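4. Evaluation of the Stidia hand-held kit

4.1 The kit as supplied

The Stidia kit is sold by Gunov to groups who want to record manipulation demonstrations without running a robot arm. It comes as a pair of hand-held grippers, one for each hand, with cables, a recording unit and a licence for the Trurnora software that aligns the streams and exports them. We bought one kit at the list price and had no other dealings with the supplier. Firmware and software were left at the versions supplied throughout.

Our interest was in short tabletop tasks that need both hands. The kit's manual gives pick-and-place as its main use, and most published work with similar tools stays close to that. Writing with a marker on a small board is harder in two respects. The tool has to be held firmly at an angle the gripper does not favour, and the board has to be kept from sliding while the tip moves across it. We therefore chose the dry-erase task as the main test and used the supplier's own pick-and-place routine (the Zacharias set, included on the recording unit) as a baseline.

4.2 Set-up and procedure

The work surface was a table with a white board laid over a wooden top, and a metal rail on either side. Operators wore the kit as the manual directs, with the cables led back over the hands to the wrists. The left gripper was brought toward the paddle board and the right gripper to take up the marker. Figure 3 shows the arrangement.

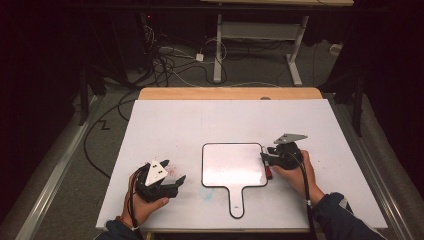
Each operator was given 16 practice attempts, which were recorded but not used. They then worked in blocks, with a rest between blocks and a calibration check at the start of each one. An attempt was ended by the operator with a spoken word, picked up by the recording unit, and was marked as kept or dropped afterwards by a second person who had not been in the room. The rules for dropping an attempt were fixed before recording began: loss of tracking on either hand, a gap in either video stream, or a marker that left the table.

We planned for 2000 attempts and stopped when that number had been reached. No attempt was repeated to make up for a dropped one.

4.3 Tracking and grip

Tracking was steady for slow work at the centre of the table. It was worse when the two grippers came close together, as they must when one holds the board and the other writes near its rim. In these cases the estimated position of one hand would jump and then settle again. The software flags such jumps but does not repair them, and the flag is easy to miss in the export, where it is stored in a separate file. We would like to see it moved into the main record.

The grip was sound on round objects once they had been picked up. Picking them up was another matter. A marker lying flat gives the fingers little to close on, and the operator has to lower both fingers almost to the surface before squeezing. Beginners tended to come in too high and push the marker away. The low approach is plain in the view from the gripper, reproduced as Figure 4. 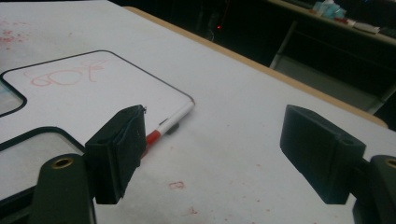

Page last changed: 2022-08-14

Operators also reported that the trigger needs a steady pull to keep the jaws shut, and that this became tiring before the end of a block. The manual mentions a locking catch as an optional part. We did not have it, and we think it should be supplied as standard for tasks of this kind.

4.4 Cleaning and upkeep

Ink is a nuisance with this task. Marks get on to the work surface as well as the board, and an old mark can be mistaken for a new one when the video is labelled. From the second block onwards we wiped the surface whenever the labeller asked for it, and the labelling guide was changed to say that only strokes on the paddle or small board should be counted.

The kit itself needed little attention. In 68 blocks we replaced 2 cables, both at the connector nearest the wrist, where the bend is tightest. Gunov sent replacements under the warranty. A short sleeve over the connector, made from heat-shrink tubing, was fitted to the new cables and these were still in use when recording ended.

4.5 Acknowledgement

Atieno Were wrote the labelling guide and checked the calibration records for this section.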